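Review: Nitora 16-position dried blood spot punch

October 25, 2018

The Nitora is a semi-automatic punch for filter paper cards, sold to laboratories that handle too many samples for a hand punch and too few to justify a full robotic line. It takes a 3 mm disc from a dried spot and drops it into a tube or plate well. We had one on loan from the distributor, Ganeck, and used it alongside our existing Fidell bench punch for routine metabolic work. The review covers the hardware, the supplied software, carry-over, and cleaning. I paid particular attention to static, which is the main complaint about the Fidell.

**Setting up**

The unit arrives in one box and weighs more than it looks. Two people should lift it. The feet are adjustable and need to be level before the carousel is fitted, otherwise the first homing cycle fails with error E4. The manual lists E4 as "carousel fault", which sent us looking in the wrong place for most of a morning. Power, USB and a small waste drawer are all at the back. The waste drawer would be better at the front, as it has to be emptied daily and the unit must be pulled away from the wall to reach it.

Installation of the software needs administrator rights. After that it runs under an ordinary account. It reads Code 128 and Data Matrix labels without adjustment. Our older cards carry a narrow Code 39 label, and for these the reader had to be set to its slower mode.

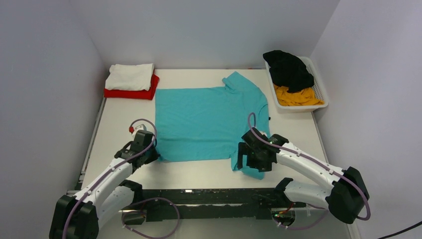

The carousel holds 16 tube racks or, with the adaptor, four standard plates. Swapping between the two takes a hex key and some patience. If your laboratory uses both formats on the same day, budget for a second carousel. The adaptor is not included in the base price and Ganeck quoted it separately.

**Punching**

The operator holds the card under the head, lines up the projected ring with the spot, and presses the foot pedal. The ring is bright and sharp, clearly better than the Fidell's, which fades towards one side. Cutting force is adequate on fresh and year-old cards. Edges of the discs were clean under a hand lens.

Tin-yau Chou ran the throughput comparison. He punched 200 cards on each machine, one disc per card, with the same operator and the same card order. The Nitora took 40 minutes. The Fidell took 55. Most of the difference came from the barcode step, which the Nitora performs while the card is already in position. On multi-disc work the gap narrows, as the head has to return to its upper stop between punches and there is no setting to shorten the travel.

Disc detection is optical. A sensor in the chute confirms that a disc has passed, and a failure stops the run with a tone and a prompt. We had three stops in the 200 cards. In two the disc was stuck to the lower die. In the third the disc was already in the well and the sensor had missed it, so the prompt should be answered only after looking.

**Static**

Static is controlled by an ionising bar above the chute. In January our room humidity drops low enough that discs from the Fidell jump out of shallow wells. The loan period did not cover those conditions, so I ran a dehumidifier in the room for two days as a substitute. The Nitora lost no discs from plates. It did leave one clinging to the rim of a tube. The bar has a rated life in hours, but the software does not log its use. Keep a paper record.

**Carry-over**

Jarosław Cieślak tested carry-over by punching a high phenylalanine control followed by three blanks, repeated through a full plate. Without a cleaning punch, the first blank was slightly raised in a small number of cases and the second and third were not distinguishable from background. With one cleaning punch of blank paper between samples, the first blank was also clear. The software can prompt for a cleaning punch at any interval. We would set it after every sample for DNA work, and leave it off for amino acids, where the effect is well below the cut-off.

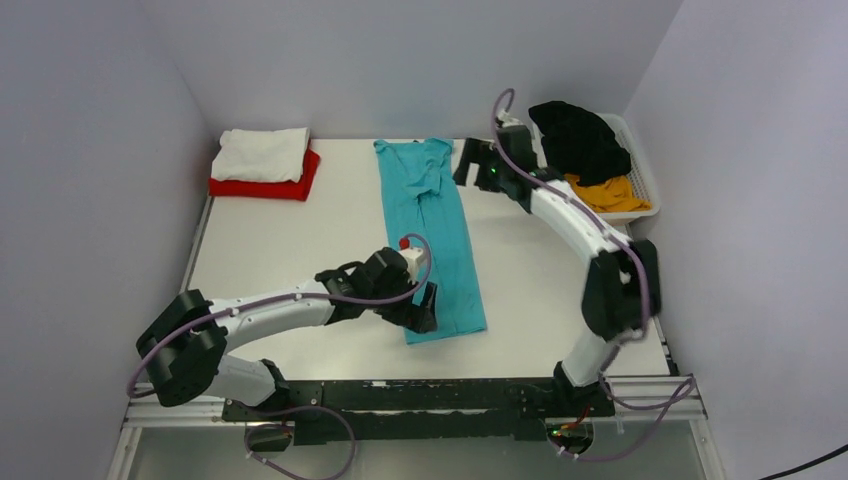 Our DNA colleagues use Hsieh tubes, which have a wider collar than most. These fit the racks but sit slightly proud, and the chute tip touches the collar if the height offset is left at its default. Raising the offset by two steps solves it. The offset is stored per rack type and survives a restart.

**Software**

The layout is plain and the main screen shows the plate map, the current card number and the next well. Worklists import as CSV. Column order is fixed and the import rejects the whole file if one line is faulty, without saying which. Export is better, with a time stamp, operator name and well position for every disc. Our LIMS took the export file with no changes.

There is an audit trail, though it records only completed punches. A skipped card leaves no entry. For an accredited laboratory this matters, and we covered it with a handwritten log during the loan. Ganeck says it has been raised with the developers. No release date was given.

**Cleaning and upkeep**

The head comes off with two thumbscrews. Paper dust collects behind the lower die and should be brushed out daily. The die itself can be wiped with 70% ethanol but must not be soaked. A replacement punch and die set is sold as a matched pair and takes ten minutes to fit. Noise is moderate, comparable to an office stapler, and the pedal has a two-metre cable.

**Verdict**

Good points: ring projector, speed on single-disc work, static control, export file.

Weak points: position of the waste drawer, error text, all-or-nothing import, no record of skipped cards.

It is a sound replacement for a manual bench punch in a laboratory doing mostly one or two discs per card. Sites doing four or more should ask for a trial with their own worklist before ordering. We have asked for a price with the second carousel and a spare die set included.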